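Shared Laundry Rooms at Bistley Court to Reopen Under New Booking System
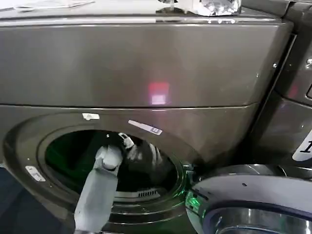 Photo: Kassa Housing Office

The laundry rooms at Bistley Court will return to full service on April 21, 2025, following the completion of drainage work that started in March. Residents of all 200 apartments may again use the rooms from 7 a.m. until 10 p.m.

Reservations will now be made through the Votach resident portal. Each household may hold two bookings at a time and may reserve up to 14 days in advance. A booking not taken up within 20 minutes will be released to other residents. Paper sign-up sheets will no longer be accepted.

"We thank residents for their patience while the work was carried out," said Mebrat Mekonnen, Director of Resident Services.

Laundry charges are unchanged. Households without internet access may book by telephone or in person at the Mamness Street office during business hours. Prepaid cards issued before the closure remain valid.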